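Search this site Campus Research Giving

Skanar Hall Students Put Two Arms to Work on an Ordinary Morning

Shares 443 | Comments 15

Last updated Thursday, 4 p.m.

The capstone course in automation at Hornus College has always ended with a demonstration. For this year's class, the faculty set a task that most people complete before breakfast without giving it any thought: preparing and serving a cup of coffee.

Students are assigned to teams of 4 and given one semester at a shared bench in Skanar Hall. Each team must program a pair of robot arms to handle a disposable cup, its lid and a stirrer, and must document every attempt, including those that fail. By the end of September the class log held 2,296 entries.

"The log is the assignment," said Annick Sandhu, who directs the course. "A team that reaches the demonstration with a thin log will not receive a high grade, whatever the arms do that day."

The choice of a paper cup was deliberate. It is light enough to tip at a slight touch and soft enough to crush in a firm grip. Teams that had done well with blocks and metal parts in the spring found that their settings did not carry over. Several began again from the slowest speed the arms allow.

Work at the bench follows a fixed order. One student runs the program, one watches the arms, one keeps the log, and one stands at the stop switch. The roles change each hour, and no student may hold the same role twice in a session.

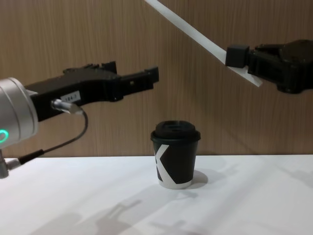 Dale Sutherland would have preferred a harder rule on the division of labor, arguing that a team can pass the course with one arm doing nearly everything while the other is moved aside. Two arms should be made to depend on each other, in Sutherland's view, or the second is only decoration.

The department has taken up the point. Under the revised rubric, a portion of the grade is reserved for steps in which both arms take part, and teams must mark those steps in their written plans before any code is run.

Students have also asked for longer bench hours. Skanar Hall will remain open until 9 p.m. on Thursdays for the rest of the semester, and teams may reserve the bench through the department office.

15 comments Share this story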